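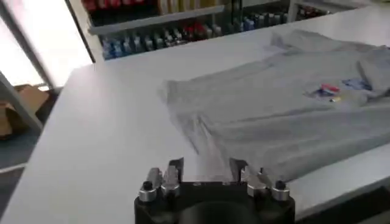

Gray T-shirt spread on the white folding table.

Section 3. Folding T-shirts at the table

This section covers short-sleeved T-shirts in adult sizes. For trousers, see section 4. For knitwear, see section 5. Read section 2 first if the table has not been leveled.

Before you start

The Clivari table has a smooth white top. Wipe it with a soft cloth and let it dry. Small smudges will not transfer to dry fabric, but drink spills and hand cream will. Do not use solvent cleaners on the top.

Keep the middle of the table and the near edge free. Tape, tissues, spare cloths and drinks go on a side table. Unfolded garments go on a second side table, on the opposite side from the drinks. They can stay in a loose pile.

Caution: Do not place open drinks on the folding table. Bottles on a side table must be capped.

Note: Shirts must be fully dry. A damp shirt holds a crease where you do not want one and may mark the shirt below it in the stack.

3.1 Laying out the shirt

1. Take one shirt from the pile and shake it once by the shoulders.
2. Lay it flat on the table. It does not need to be square to the table edge at this point.
3. Open out both sleeves. Sleeves and shoulders tend to bunch when the shirt is put down, so check the far side as well as the side nearest you.
4. Smooth the fabric with a flat hand, working from the middle toward the hem. Light wrinkles are acceptable. Deep creases should be pressed out by hand before you go on.
5. Check for stains, loose threads and open seams. Put faulty shirts aside and do not fold them.

If the shirt has a print, find out where it sits before you make the first fold. A small print near one side can easily end up inside the bundle.

3.2 Making the folds

Work from the near edge of the table. Hold the fabric at the corners and keep light tension on it while you turn it over.

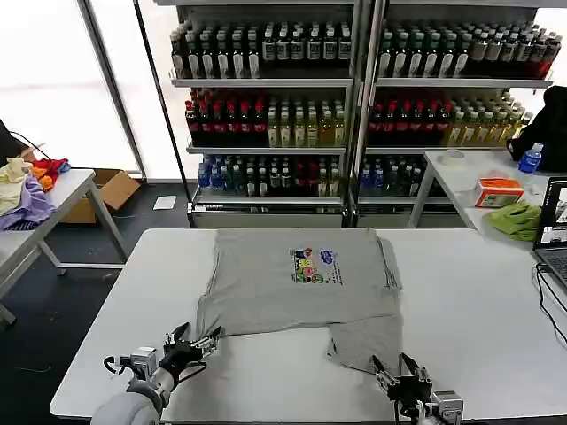 Shirt partly folded, lower right portion turned up, print uncovered.

1. Bring one side of the shirt in toward the center line. Keep the fold straight from shoulder to hem.
2. Fold the sleeve on that side back on itself so that it does not stick out past the new edge.
3. Repeat on the other side. The two sides should be of equal width.
4. Take the hem by both corners and fold it up toward the collar.
5. Turn the bundle over if the print is underneath.
6. Square the corners.

If a corner flips up at an angle, open the last fold, smooth the fabric and make the fold again. Pulling on the corner alone will twist the layers inside.

Caution: Do not drag a printed shirt across the table with the print facing down. Some transfer prints scuff.

Note: Heavy cotton may spring open after step 4. Press the fold with the palm and hold it for 10 seconds. Do not use clips on printed areas.

3.3 Checking the bundle

A finished shirt is a roughly rectangular bundle with the print on the front. Lift it slightly by the left and right edges and set it down again. If the layers shift, go back to step 4 of 3.2.

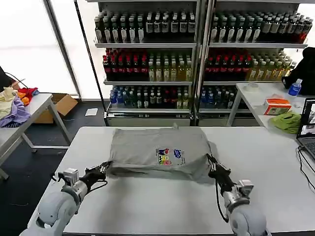
Look at the top edge next. Tags often work their way out during the last fold. Tuck the tag back in with one finger before the shirt goes on the stack, and leave hang tags outside if the shirt is going out for sale.

3.4 Stacking

1. Place the first bundle with its folded edge toward you.
2. Place the next one on top, facing the same way.
3. Stop at 9 shirts. Taller stacks lean and have to be redone.
4. Move the stack with both hands underneath it.

For storage in the Prarnon shelf box, leave the lid off until the box is in position. Each box takes one stack. Do not press the shirts down to fit more in.

If you use the Visser insert card, place it behind the shirt after step 3 of 3.2 and fold the hem up over it. The card is 400 mm long. Shirts shorter than this should be folded without it.

Wenico table and folding guide. Text revised September 28, 2023.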